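Candari Kitchen Pack review – simulated rooms for two-armed robots
March 2022

Culto has sold simulation software for a while, but the Candari pack is the first of its add-ons aimed squarely at kitchens. You get a set of small rooms, a library of 107 loose objects and a ready-made two-armed robot to drive around in them. I have been using it for most of the winter on a mid-range desktop, mainly for pick-and-place practice before anything goes near our real arms.

Installing took one evening. The download is large and the installer stops twice to ask for the same licence key. After that it behaved. The rooms open from a plain list, and you can change wall colours, worktops and floors from a side panel. I settled on a red room with one white worktop and one speckled granite one, mostly to see how the vision side of our software coped with strong colour. The view from the robot's head can be tilted as far down as you like, and both grippers stay in sight when they are working over the counters.

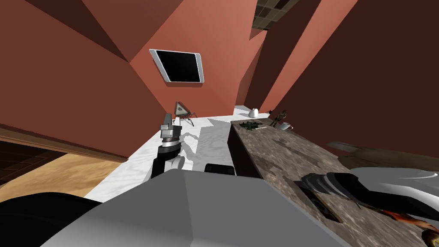

Can you bring in your own robot model?
Any model in one of the common file formats will load, but you have to set the joint limits again by hand. Mine took an afternoon.

Shadows are good. The arm throws a proper one across a pale worktop, and that matters if you train on the pictures as we do. Stone and wood surfaces hold up well enough at normal working distance. The object library is more mixed. Mugs and trays are fine, some of the ornaments are odd shapes that no gripper would enjoy, and there is less food than I wanted.

Contact is the weak part. Light things tend to slide between the fingers when you close slowly, and the default friction is too low. I raised it and ran 600 grasps overnight on a plain cup. 497 held, which was close to what our bench arm manages with a similar cup. With the settings as shipped it was much worse, and the manual says very little about this. The Saselby forum has a long thread on it that I would read first.

The other pack I looked at was Harasym. It has better contact out of the box, but only 3 rooms, and you can't change the surfaces. It also crashed on me whenever I loaded a second arm.

Support from Culto was slow but polite. I sent two questions and had useful answers to both, the second after nine days. An update with drawers and cupboard doors that open is promised for September. For now they are fixed shut, so anyone who needs storage tasks should wait for that. For worktop jobs I would buy it as it stands – just leave a day free for the friction settings.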